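Features | Robotics Software

The Planner Waits Its Turn

At Fanham, a small software shop that writes control code for two-armed benches, the hardest problem of the past year was a scheduling problem.

The company's product is called Plidero. It sits between a learned policy, which proposes motions, and the joint controllers, which carry them out. Its job is to decide which arm may enter which part of the shared workspace, and when. Pin-yu Kwan wrote the first version in March. It used a single lock on the whole table. One arm held the lock, the other stopped, and nothing ever collided.

"It was correct and it was useless," Kwan says. "Any task that needs both hands in the same place was ruled out by design."

Handing an object from one gripper to the other is the plainest case. Both grippers have to be close together, and one has to close before the other opens. A planner that treats the second arm as an obstacle will refuse to bring the first one near it. A planner that ignores the second arm will sooner or later bend a finger.

The current version divides the space above the table into cells and lets each arm reserve a sequence of them ahead of time. Reservations carry a start and an end. During a handover, the two arms may hold the same cell under what the code calls a joint claim, which places both of them under one velocity limit and one stop condition. If either controller misses a deadline, both arms hold position. 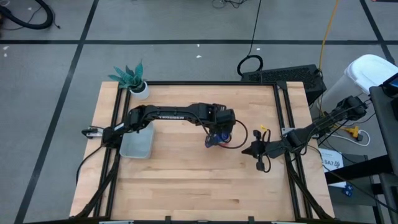
The stop condition took longer to get right than the reservations did. Cameras report at one rate, joint encoders at another, and the policy produces its actions in short batches. Early builds compared the newest value from each source, and those values described different moments. The error was small when the arms moved slowly. At full speed it was enough to put a fingertip in the wrong cell.

Oi-ling Ho, who maintains the perception side, replaced that logic with a buffer that stamps every reading on arrival and interpolates the joint states back to the time of the camera image. The added delay is 26 milliseconds. Ho considers that expensive but predictable, and the planner can budget for it.

"Variable delay is what hurts," she says. "If I know the number, I can extrapolate. If it wanders, I'm guessing."

Much of the remaining work is tooling. Every run writes a log that can be replayed through Drurura, an internal viewer that draws the reserved cells over the recorded arm poses. Kwan keeps a regression set of 139 logs, each one a run that once ended in a stop. A change to the planner is merged only after it has been replayed against all of them. The replay doesn't prove that a new plan would succeed, as the objects in a log can't respond to a different motion. It does show whether the new code would have requested an overlapping claim.

Cables are not modeled. The planner knows the links and the grippers as simple solids, and a cable that swings outside them is invisible to it. The present fix is a padding value on the wrist, set by hand for each bench. Ho has a branch that estimates the cable envelope from images — it runs, but too slowly to be used inside the loop.

Plidero 2 is in testing with 6 outside groups. The next release will move the cell size into the configuration file.

Comments

ko_lathe: Does the joint claim time out? We had a similar scheme, and a dropped message left both arms frozen until someone restarted the node.

m.terrell: Hand-set wrist padding is what we use too. It has to be redone whenever anyone reroutes a cable.

gridwise: Would like to see how the interpolation behaves during contact. Joint velocity is anything but smooth at the moment the second gripper closes.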